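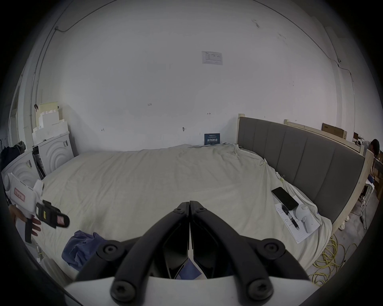 Posted by Przemysław Krawczyk, Flendton equipment desk

The Bruton hand-held gripper is sold singly or as a left and right pair, and if you're planning any work around beds and soft goods (sheets, cloths, the odd phone or pen lying about) I'd gently steer you toward the pair. Two black fingers close to a narrow tip, and the arms go together with ordinary hex socket screws, so you won't need a special tool kit in your budget!

Do put a little aside for spare finger sets, though. We suggest 4 for every 10 grippers, and our friends at Nirness, who run over 250 hours a month, wish they'd ordered theirs sooner. Lead time is 8 weeks from the Witkowska warehouse, a bit longer for orders placed in September. Ask us for a quote in whatever colour of label you favour.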